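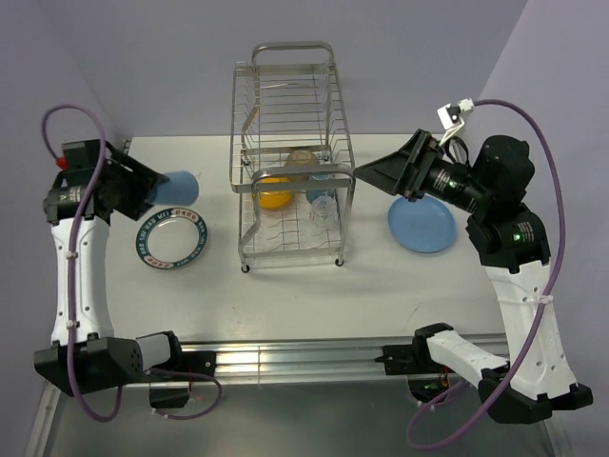

Dish rack work on a two-arm table: both bases clamped to the front rail, a light blue cup in the left gripper.

How to Budget for a Two-Arm Tabletop Cell
By Nanami Fujimoto, 2022-02-25

So you want two robot arms on a table. Great! It's one of the most fun pieces of equipment a small lab or shop can buy, and it has gotten a lot easier to plan for. What hasn't gotten easier is the paperwork, and I've now helped put together two of these budgets at Fokcombe, so I'm writing down the method while it's fresh.

The method works for any tabletop setup where the arms handle everyday objects: dishes, tools, small boxes, folded cloth. If you're planning a fenced industrial cell with a conveyor, a lot of the safety and installation work is different and you should talk to an integrator first.

What you need before you start

A spreadsheet, a tape measure, a list of the tasks you want the arms to do, and an afternoon with the person who will run the cell day to day. For our Elix project that was Eero Ahonen, and I'd have missed half the small items without him.

Step 1. Write the task list before you look at a single arm

Everybody wants to start with the arm catalog. I get it, the catalogs are wonderful! But write the tasks first, in plain sentences. "Pick up a cup lying on its side and set it in the rack." "Lift a plate that is flat on the table." "Hold the rack with one arm while the other arm loads it."

Then mark each sentence with one of these words: reach, grip, weight, or both hands. A plate lying flat is a grip problem (how do the fingers get under the edge?). A rack with a tall handle is a reach problem, because the arm has to go over the handle or around it. Holding and loading together is a both-hands problem, and that's the sentence that pays for the second arm. If you don't have any both-hands sentences, price one arm and enjoy the savings.

Step 2. Measure the work area with the real objects on it

Put your objects on a table and spread them out the way they'd be during a normal run. Measure the farthest point either arm has to touch, and the tallest thing it has to clear. Measure from where the bases will sit, which for us is the front edge.

Add the length of the gripper and its wrist when you work out clearance. People look up the reach number for the arm, see that it covers the table, and forget there's a block of hardware on the end that has to fit between the rack and the wall. Eero tapes a cardboard box to a broom handle and swings it around the table, and I can't think of a better ten minutes to spend before placing an order.

Step 3. Split the budget into five sections

Ours are:

Arms and grippers
Table, rail and walls
Power, cables and control computer
Cameras and lighting
Objects and consumables

Give every section its own subtotal. When someone asks you to trim the request (they will), you want to be able to say which section it comes from and what the cell loses.

The finished Elix sheet has 51 lines. My first draft was much shorter and looked very tidy, and almost every line that was missing came out of the second and third sections.

Step 4. Price the arms as a matched pair

Get the quote for two identical arms with two identical grippers, even if one of them will do most of the moving. Spares become interchangeable, and whoever writes the control code will thank you. Ask each vendor for these, in writing:

Price for the pair, with mounting hardware listed separately
Lead time for the pair, and lead time for one replacement joint
Whether gripper fingers are sold on their own
Which cables are included and how long they are
What the warranty says about collisions

That last one matters more with two arms, since they can reach each other! We asked Heinonen and Dukuvent for quotes on the same list, and the two came back laid out so differently that I had to retype both into our own five sections before I could compare them. Do that right away, on the day they arrive. It takes an hour and it shows you what each vendor left out.

Step 5. Don't let the table eat your contingency

The table is the section I underestimated. An arm needs something stiff to hang on to, and a desk from the storeroom won't do. An aluminum rail along the front edge is a lovely solution: you clamp the bases to it, and you can slide them when the task changes. Budget for the rail, the clamps, the brackets that join the rail to the table, and the hardware for all of it.

Plain walls on the back and sides go in this section too. They keep a dropped bowl from traveling across the room, and they give your cameras a calm background. Choose a pale color with no shine. White works fine for the tabletop itself, and it will scuff, so ask for the price of a replacement top now while you have the vendor's attention.

Our table section, including the rail and a spare top, came to $997. I'd put in much less on the first draft, and I had to go back and ask for the difference in February. Not my favorite meeting.

Step 6. Walk every cable

Print a drawing of the cell and draw every cable on it with a marker, from the wrist all the way to the plug. Cables on a moving arm need slack to follow the wrist, and slack needs somewhere to go. If it's too tight it pulls at the connector, and if it's too loose it hangs into the work.
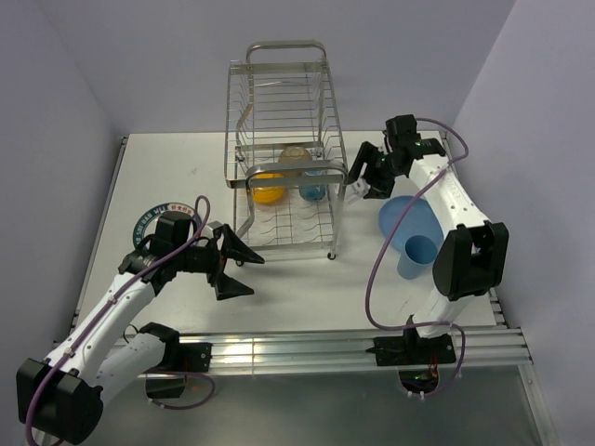

Buy more clips than the drawing calls for. They're cheap, they go missing, and you'll move them several times in the first weeks as you learn how the arms like to travel. Price the cable under the rail as well, the fixed runs that go down to power and the controller, and decide early if those pass through an opening in the surface or around the back. Cutting an opening later is a shop charge. Cutting it when the table is made is usually a line on a drawing.

Put at least one complete spare cable set in the budget. It's the part that bends all day.

Step 7. Budget for the objects, seriously

Here's the section that makes people smile when they see it in a funding request, and I defend it every time. The arms are only as useful as the things you give them to handle. For dish work, get a real wire rack, plastic plates and bowls, cups in a couple of shapes, and something clear. Clear cups are hard for cameras, and you want to find that out during setup.

Mix your surfaces. A plain plate and a plate with lettering around the rim look very different to a vision system, even if the gripper treats them the same way. Mix your colors too, so that you have an easy case like a yellow bowl and a harder one like a tan or see-through one.

Check the rack before you buy several. Some come on small casters, which means they can roll when a gripper nudges the handle. That may be exactly the task you want (we find it a great one for the second arm!), or you may need to add a way of holding the rack still. Either way it belongs on a line.

Buy duplicates of everything. Stores change their dishes all the time, and matching a light blue cup a year later is a surprisingly long hunt.

Step 8. Add the time

Write down hours as well as dollars. Our list had unpacking, rail assembly, mounting, cabling, first power-up, camera calibration, safety sign-off and training for each operator. Eero wanted a separate entry for "moving things after we thought we were finished," and it stayed in, under that name.

If your organization charges internal labor to the project, these hours can rival the table section. If it doesn't, list them anyway so the start date you promise is one you can keep.

Step 9. Decide what can wait

Sort the sheet by what has to be there on the first day. For us the arms, grippers, rail, power and one camera view were first-day items. Extra finger shapes, more dishes and the second lighting panel could wait for the next budget period, and we got a better idea of which fingers we wanted by running the first set for a while.

Keep the waiting items on the same sheet with a column for the date you expect to ask. When a little money shows up at the end of a quarter, you'll have a priced line ready to send that same afternoon.

Before you send it

Read the task list from Step 1 next to the finished sheet and check that every sentence has its lines. Then hand both to the person who will be running the cell and let them cross things out. Mine came back with four additions and a drawing of a cable clip.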